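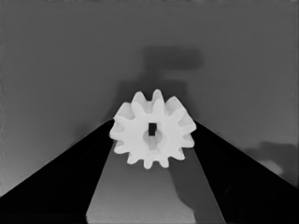
Jendisberg, le 8 août 2024

Kustley P3, projecteur de cinéma pour petites salles et séances itinérantes

Le Kustley P3 est un projecteur numérique à source laser destiné aux cinémas de quartier, aux ciné-clubs et aux circuits itinérants. Il remplace le P2 dans notre catalogue. Les salles déjà équipées d'un P2 peuvent conserver leur objectif et leur socle, la monture et l'entraxe de fixation n'ayant pas changé.

L'appareil est conçu pour des écrans allant jusqu'à 13 mètres de base. Au-delà, nous orientons les exploitants vers la série Lelidari, plus lumineuse mais aussi plus encombrante, et qui demande une extraction d'air séparée. Le P3 se contente de la ventilation normale d'une cabine, à condition de laisser un espace libre à l'arrière et de ne pas l'adosser à une cloison.

Image

La source laser délivre 3 000 lumens au centre de l'écran après réglage usine. La luminosité se règle par paliers depuis le panneau latéral ou depuis le logiciel de cabine. Pour une projection en relief, il faut compter une perte importante, comme sur tous les appareils de cette catégorie ; nous conseillons dans ce cas de réduire la base de l'écran ou d'utiliser une toile métallisée.

Trois formats sont enregistrés à la livraison : 1,85, 2,39 et plein cadre. L'exploitant peut en ajouter d'autres, ce qui est utile pour les reprises de films anciens en 1,37 ou en 1,66. Chaque format garde en mémoire le zoom, la mise au point et le décalage vertical de l'objectif. Le passage de l'un à l'autre se fait par une seule touche et peut être inscrit dans la liste de lecture, entre l'avant-programme et le film.

Le P3 ne gère pas les changements de format à l'intérieur d'un même film. Lorsqu'une œuvre alterne des séquences larges et des séquences plus hautes, elle est livrée par le distributeur dans un conteneur unique et se projette telle quelle, sans intervention de la cabine.

Objectifs

Deux objectifs sont proposés, tous deux de marque Peixoto. Le modèle court convient aux salles peu profondes et aux installations en plein air où le projecteur doit rester près de l'écran. Le modèle long est prévu pour les cabines situées en fond de salle. L'objectif n'est pas compris dans le prix de base. Merci d'indiquer à la commande la distance exacte entre le hublot et l'écran, mesurée dans l'axe, ainsi que la base de l'image souhaitée dans le format le plus large.

Le hublot de cabine compte autant que l'objectif. Un verre ordinaire, même propre, fait baisser le contraste et peut produire une seconde image décalée dans les scènes sombres. Nous fournissons sur demande un verre traité à poser légèrement incliné.

Son

Le projecteur ne contient pas de processeur sonore. Il dispose d'une sortie numérique sur huit voies, à raccorder au processeur existant. Le retard entre l'image et le son se règle au pas d'une milliseconde. Pour les séances itinérantes, une sortie stéréo analogique permet de brancher directement deux enceintes amplifiées ; elle est active dès la mise sous tension et son niveau est fixe.

Serveur et contenus

Le serveur est intégré. Il lit les copies numériques livrées sur disque ou par téléchargement et accepte les clés de déchiffrement envoyées par courrier électronique, à copier sur une clé USB formatée. Le chargement d'un long métrage peut s'effectuer pendant une projection, mais il est alors ralenti automatiquement pour ne pas gêner la lecture.

Les clés étant liées au certificat de l'appareil, il faut communiquer ce certificat aux distributeurs avant la première séance. Il figure sur la feuille jointe au projecteur et peut être exporté depuis le menu Maintenance. Un changement de serveur entraîne un nouveau certificat. Prévoyez ce délai si l'intervention tombe juste avant une avant-première.

Les contenus non chiffrés (courts métrages, bandes-annonces locales, cartons d'annonce) se chargent par la même voie. Une entrée HDMI est disponible pour les débats et les présentations. Elle n'est pas prévue pour l'exploitation commerciale de films.

Installation

Le P3 se pose sur son socle ou sur une table stable. Les quatre pieds sont réglables. La mise en service comprend l'alignement, le calage des trois formats, la mesure de luminosité au centre et dans les angles, et une prise en main de la cabine avec la personne chargée des projections. Elle occupe une demi-journée pour une salle déjà équipée en numérique. Les travaux électriques et la pose éventuelle d'un nouvel écran ne sont pas compris.

Pour les circuits itinérants, une caisse de transport à roulettes est disponible en option. Le projecteur peut y rester fixé pendant la séance, couvercle et faces avant et arrière retirés. Laissez tourner la ventilation jusqu'à l'arrêt automatique avant de refermer.

Entretien

Le filtre à air se remplace sans outil par la trappe gauche. Un message s'affiche lorsque le débit baisse. Dans une cabine propre, un contrôle par trimestre suffit ; en plein air, il est préférable de vérifier le filtre toutes les deux ou trois séances. L'objectif se nettoie à la soufflette, puis au chiffon optique si nécessaire. N'utilisez pas de produit à vitres.

La source laser ne se remplace pas en cabine. Sa luminosité diminue lentement au fil des années et le projecteur compense cette baisse tant que la réserve le permet. Le niveau restant est visible dans le menu Maintenance, rubrique Source.

Garantie et location

Garantie de trois ans, pièces et main-d'œuvre, source laser comprise. Les déplacements sont facturés au-delà de la première année. Un appareil de remplacement est prêté pendant les réparations en atelier, dans la limite du stock.

Le P3 est également proposé en location longue durée à partir de 498 euros hors taxes par mois, objectif court et mise en service inclus. Pour un festival ou un cycle de quelques soirées, demandez un devis à la journée.

Contenu du carton

Projecteur Kustley P3
Cordon secteur
Deux filtres à air, dont un monté
Cache de monture
Feuille de certificat
Clé USB
Guide de cabine en français et en allemand

Référence à la commande : P3-C avec objectif court, P3-L avec objectif long, P3-N sans objectif. Livraison sur palette, déchargement à la charge du client.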